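Conservation easement vs. outright gift for a modernist house
Reading time: 7 min

**tacoline**
Looking for input from anyone who has dealt with the transfer of a significant private house to an institution. The property is the Marinescu house, a single-story post-and-beam residence on a steep lot, original glazing, original radiant slab, most of the built-ins intact. The owner wants it protected. Two proposals are on the table:

A) Outright gift of the house and contents to the Plarnent, which would run it as a study house with limited public access.

B) The owner keeps title, records a preservation easement held by a nonprofit, and the house stays residential and can be sold subject to the easement.

I was hired to write the condition assessment and have no vote. But the assessment has to be framed differently depending on which route they take, and I would like to understand the failure modes of each.

**slab_on_grade**
What is the endowment under option A? A gift without operating money is a liability with good windows. The Plarnent already carries one house, at Cullunura, and the roof there was deferred twice.

**tacoline**
Not settled. The draft agreement refers to "adequate support" and leaves the schedule blank.

**slab_on_grade**
Then the schedule is your whole problem. Get a 50-year capital plan attached as an exhibit. Flat roof membrane, slab tubing, sealants, retaining wall drainage. If the number scares the museum, better that it does so before the deed is signed.

**mullion77**
I disagree that A is only as good as the endowment. I have worked on three easement properties and the enforcement was weak on all of them. The holder visits once a year, walks through with a checklist, takes pictures from the same positions as last year, and leaves. Between visits the owner can replace cabinet hardware, refinish paneling in the wrong sheen, or put recessed lights in a ceiling that never had them. Most easements protect the exterior only. The interior has to be written in explicitly, room by room, and owners push back on that because it lowers resale value.

A museum at least has a collections policy. Built-ins can be accessioned. Once a desk has an object number, someone has to fill out paperwork before it moves.

**hardpan**
Accessioning built-ins is a mistake in my view. You end up with two standards in one room. The desk is an object and gets gloves and a humidity target, and the wall it is bolted to is a building component and gets a contractor. At Cullunura they tried to hold 50 percent relative humidity in a house with single glazing and got condensation on every steel frame by the second winter. The frames are the architecture. The house should set the range and the loose objects that can't live with it should go to storage.

**mullion77**
That was a bad setpoint, not an argument against accessioning.

**hardpan**
The setpoint came out of the collections policy. That is my point.

**tacoline**
Useful, thanks. The frames at Marinescu are steel, single glazed, fixed with putty. Some corrosion at the sills on the weather side. I was planning to recommend no active humidification at all.

**hardpan**
Agreed. Write it into the report as a finding with the dew point calculation shown, so it can't be dropped later as a matter of taste.

**eastlight_b**
Coming at this from the documentation side. Whichever route you take, the baseline record is what everyone will argue from in thirty years. The easement needs it as an exhibit and the museum needs it for insurance. Minimum scope in my opinion:

- measured drawings, plan and section at 1/4 inch, details at 3 inches
- point cloud, registered to fixed targets that stay in place
- raking light photography of every wood surface
- paint and finish samples, with locations keyed to the elevations
- hardware schedule

On a house of this size we delivered 863 photographs and the index took longer than the photography. Budget for the index.

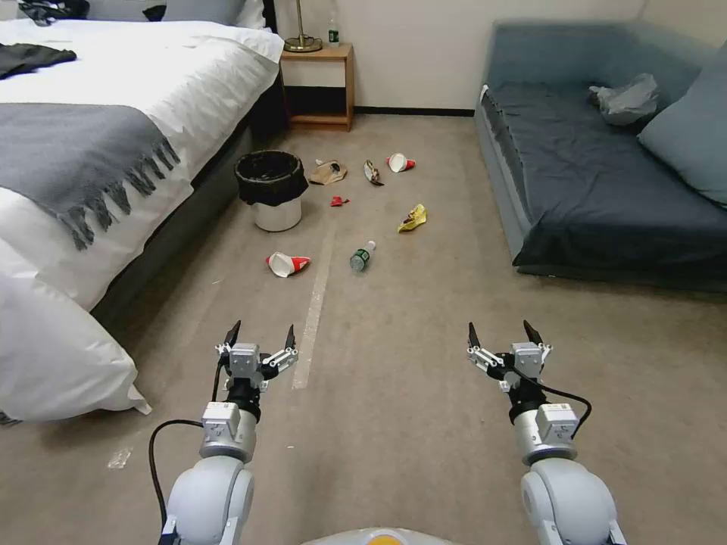 Also, specify file formats and who holds the second copy. The Grorkholm pavilion had a complete survey done and the only surviving version is a set of half-size prints. The drives were with the survey firm, and the firm closed.

**slab_on_grade**
Seconding the second copy. I would also ask for a paper set. Full size, archival stock, flat file. Dull, but it opens every time.

**quoin_and_coin**
Does anybody really use the point cloud afterward? I have been handed four of them and every time I ended up field measuring the parts I needed. The cloud doesn't tell you what is behind the fascia.

**eastlight_b**
It isn't supposed to. It tells you whether the retaining wall has moved. For a house on a steep lot that is worth the cost of the scan alone, provided the second scan uses the same control points.

**quoin_and_coin**
Crack gauges and a level survey would tell you the same for a tenth of the money.

**eastlight_b**
At the places where you put gauges, yes. Cracks are not obliged to form there.

**quoin_and_coin**
Fair, but an engineer with any experience can tell you the likely locations within an hour of walking the lot. I would take the savings and spend them on opening up two or three concealed conditions. Roof edge, one sill, one column base.

**tacoline**
Probes are in my scope, owner permitting. So far the owner has agreed to the roof edge and refused the sill.

**mullion77**
Back to the ownership question. Has anyone checked zoning? Museum use in a single-family zone usually needs a conditional use permit, and neighbors on a narrow street will show up to oppose it. Parking is generally the objection. At Cullunura the permit came back with a cap of 12 visitors per tour and a shuttle requirement, and the shuttle costs more than the tickets bring in.

**slab_on_grade**
Correct, and the permit also triggered accessibility review. That was the harder part. They had a two-riser step between the entry court and the living level and no place for a ramp that didn't cut across the pool terrace. The historic building provisions gave them some latitude, but only after a long exchange with the building department. Check whether Marinescu is actually designated. The alternative provisions generally apply only to listed or eligible buildings.

**tacoline**
Determined eligible in May, not listed. Entry sequence has three risers.

**slab_on_grade**
Get the eligibility letter into the appendix.

**hardpan**
There is an option C that doesn't come up enough. Gift to the museum with an easement recorded first, held by a different organization. The museum takes title already encumbered. If its finances go bad and the board decides to sell, the protection runs with the land. Without it, a donor's wishes are a letter in a file. Some agreements have a reverter clause in place of this, but a reverter to an estate that has been closed for twenty years protects very little.

**mullion77**
Museums dislike C. They read it as a statement of distrust, and there is a valid practical objection too: two sets of reviewers for every repair. I saw a gutter replacement take eleven months under that structure.

**hardpan**
Eleven months for a gutter is an argument for a better written easement. Define ordinary maintenance in an exhibit and exempt it from review.

**mullion77**
Everyone says that and then the exhibit says "in-kind replacement" and the parties argue about what in-kind means when the original alloy isn't sold anymore.

**quoin_and_coin**
On cost, what are people charging for a baseline exhibit these days? I was quoted $4,000 for text and photos only, no drawings, and it seemed low.

**eastlight_b**
Low. At that price you are getting one day on site and a template. Ask to see the index.

**tacoline**
Summary of where I am, as of 17/09/2020. I'm going to write the assessment so that it can serve as a baseline exhibit under any of the three structures, with the interior covered room by room. No humidification, calculation shown. Capital plan as a separate volume so that it can be attached to a gift agreement. I will raise option C with the owner's attorney, though I expect the Plarnent to resist it.

Still open: whether the built-ins get their own condition sheets or stay in the room descriptions. Opinions appear to be split.

**hardpan**
Room descriptions.

**mullion77**
Own sheets. You can always cross-reference them to the room.

**slab_on_grade**
Own sheets, but number them off the room elevations so that the drawing set governs. And put the roof drains in the capital plan as a separate line from the membrane. They don't fail on the same schedule.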